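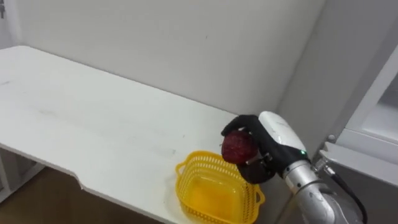
Urent Adds Offline Medication Lists and Caregiver Access to Lullon Personal Health Record

Update lets account holders share prescriptions, allergies and emergency contacts with up to 14 people

Urent, a developer of personal health record software, has released version 4 of Lullon, its subscription service for storing and sharing medical information. The release adds an offline medication list, separate permission levels for caregivers, and a revised export format for use at clinic check-in. It is available to all current subscribers at no added charge.

Lullon stores an account holder's medications, allergies, immunizations, past procedures, insurance details and emergency contacts in a single record. Records can be opened in a web browser or in the Lullon mobile app. Until now, the app needed a network connection to display anything beyond the emergency contact screen.

With version 4, the full medication list is kept in encrypted form on the account holder's phone and refreshed each time the app connects. The list shows drug name, strength, dose schedule, prescriber and date of last change. If the phone has been offline for more than 72 hours, a notice at the top of the list gives the date of the last refresh.

"Medication lists go out of date faster than any other part of the record," said Ragnheiður Kragh, director of product at Urent. "A reader needs to see the list, and needs to see how old it is. Both are now on the same screen."

Caregiver permissions

Earlier versions of Lullon offered one type of shared access, which opened the entire record. Version 4 replaces it with three levels. View Basic covers allergies, current medications and emergency contacts. View Full covers the whole record, including documents. Manage allows the caregiver to add and correct entries, with each change logged under the caregiver's name.

An account holder may share a record with up to 14 people and may set an end date for any of them. Existing shared access has been carried over as View Full and can be changed under Settings, then People.

Urent tested the permission levels with 2,376 account holders before release. During the test, 88 percent of participants who had already shared a record moved at least one person to a different level. The most common change was from View Full to View Basic. 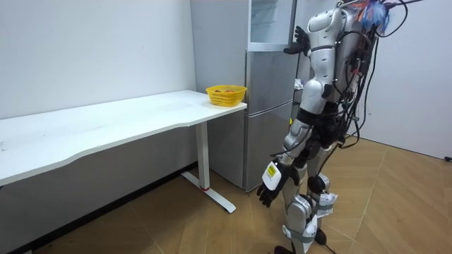 Silver-and-black humanoid robot beside a tall gray refrigerator.

Clinic export

The export function now produces a two-page summary in PDF along with a structured data file. The summary places allergies and current medications on the first page and history on the second. Account holders can leave out any section before exporting. The structured file can be imported by Neveo, the intake software used by outpatient practices, without manual re-entry.

"Our front desk staff were retyping medication lists from phone screens," said Babatunde Babalola, operations manager at Overgaard, a group of outpatient clinics that took part in the test. "The import brings the entries in as unverified, and a nurse confirms them with the patient. That is the order we wanted."

Imported entries stay marked as patient-reported until a clinician reviews them. Lullon does not write to a clinic's own chart - the transfer runs in one direction only.

Security

All records are encrypted in storage and in transit. Offline lists are locked with the phone's own passcode or biometric check and are erased from the device when the account holder signs out remotely. Two-step sign-in, previously optional, is now required for any person holding Manage access.

"Existing managers will be asked to set up two-step sign-in the next time they open a shared record," said Vilhjálmur Holst, who leads security engineering at Urent. "Read-only users can turn it on at any time from the same menu."

Availability

Version 4 is available now in the web application and as an app update. Subscribers who use automatic updates do not need to take any action. Version 3 will continue to open existing records until May, after which the app will ask for an update at sign-in.

Document storage remains limited to 3,000 pages per record. Pages saved under earlier versions count toward the limit.

About Urent

Urent develops software for storing and exchanging personal health information. Its products include the Lullon personal health record. Lullon is not a substitute for emergency services or for medical advice.

Media contact: Þórey Hedegaard, Communications, Urent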